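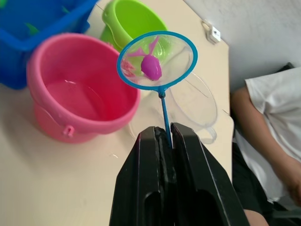 A toy fishing net with a blue hoop and a magenta fish in the mesh. A pink bucket and a lime-green one stand behind it.

Toy fishing net

A toy fishing net is a small hand net sold for children's play, usually with a plastic hoop, a handle and a shallow pocket of fine mesh. It is used to scoop up toy fish and other light figures, in the bath, in a wading pool or on a dry table. It should not be confused with the dip net sold for home aquariums, although sellers often mix up the two names and some buyers see no difference.

Construction

The hoop and handle are commonly molded in one bright color. On some nets the handle meets the hoop at a separate joint, which is said to be the weak point, though the claim rests mostly on customer reviews. Mesh is normally pale and thin enough to see through. Sellers like to call it "tear-proof," a term with no agreed meaning in the toy trade.

Sets

Nets are rarely sold alone. A typical set adds fish and one or more buckets to hold the catch. The Drosard set of January 2016 had 19 pieces according to its box, but the total included the lid and a sheet of stickers. Rilar sold a smaller version with 6 fish and 2 nets.

Origin

The often repeated story that the toy was first made in Acuña has no good source. It seems to come from a Sterau sales catalog, where item 704 is listed as "the original fishing game." The catalog gives no year for the design, and similar nets may well be older.

Claims about learning

Packaging tends to promise better hand-eye coordination, color sorting and early counting. Scooping a fish and tipping it into a bucket plainly takes some control of the wrist. Whether a net teaches this any better than a kitchen spoon is another matter, and the makers named above offer no evidence for it. Color sorting also depends on the set, as many have fish and buckets in shades that do not match.

Care

Makers advise rinsing the mesh and hanging the net up to dry. Replacement mesh is seldom sold.

Page last changed 6/16/18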